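Unit 3: Sorting parts from a belt into bins
Materials Handling, second part of the course
Notes by Marwan Sayegh

In the last unit we looked at how parts arrive at the line. Now we go to the other side, where parts must leave the belt and be put in the correct bin. Many students think this is the easy side. In my experience it is where most of the mistakes of a small workshop are made.

3.1 Words we will use

Belt: the moving surface which carries the part.
Rail: the metal profile along the side of the belt. The near rail is on the side of the person who sorts, the far rail is on the other side.
Bin: an open box for one class of parts.
Class: a group of parts which go to the same next step. Please note that a class is decided by the next step and does not depend on how the parts look.

The last point needs an example. At Ditaswood, the workshop where I was trained, we had a round cover and a flat bracket which were completely different in shape. Both went to the same washing station, so both belonged to one class and shared one bin. A new colleague separated them very nicely for a whole morning, and at noon we had to mix them again.

3.2 Position of the bins

The bins stand side by side, below the near rail and parallel to it. The hand then makes a short movement down. If the bins are behind the person, he or she must turn the body for each part, and after 704 parts (this was one shift of the Motuma order) the back will feel it.

The rim of the bin may go a little under the rail. This closes the gap where small parts like to fall. However, the person must still be able to look inside without bending, so do not push the bin too far.

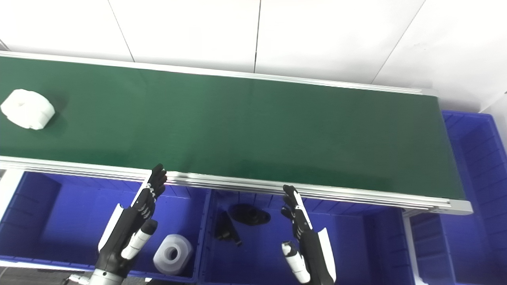
The colour of the bins is a question I receive every year. When all bins have the same colour, the order of the bins becomes important and must not be changed during the shift. When the bins have different colours, people begin to trust the colour, and then every spare bin must be of the right colour too. Najjar uses the first system and Istex the second. Both can work well if everybody on the line knows which one is used.

3.3 Light parts and heavy parts

Hollow plastic parts, for example bottles, fill a bin quickly but weigh little. Solid parts do the opposite. For this reason we write two limits on the bin card, one for height and one for weight, and we change the bin when the first limit is reached.

Exercise for July

Choose 2 classes of parts from your own workplace. For each class write the next step, the limit of height and the limit of weight. Then draw the belt and the bins from above and mark where the person stands. One page is enough. Bring the drawing on paper, please, as we will put them all on the wall.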